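4. Comparing the Benex and Clurnura fingers

Fit one pair at a time. The arm will accept one of each, and will then behave as you deserve.
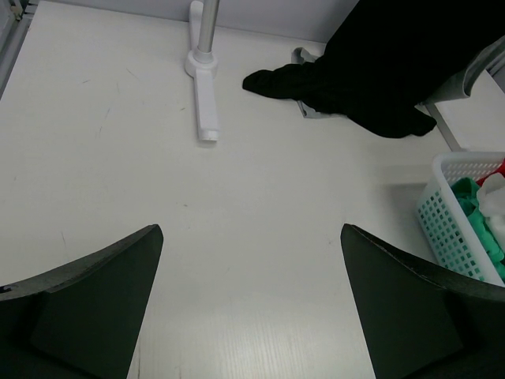 4.1 Before you start

1. Open the fingers fully and check the wrist view. Both tips should show, with bare table between them.

2. Load profile 2 in Indeo. Profile 4 is for suction cups and will wait patiently for a vacuum.

3. Run the cloth pick from the basket and write down the grip reading. Swap fingers and repeat.

Note: A reading of 837 is normal for the pointed pair. Anything over 2000 is the basket - let go.

Caution: Keep your own fingers clear. Shemweta does not stock those.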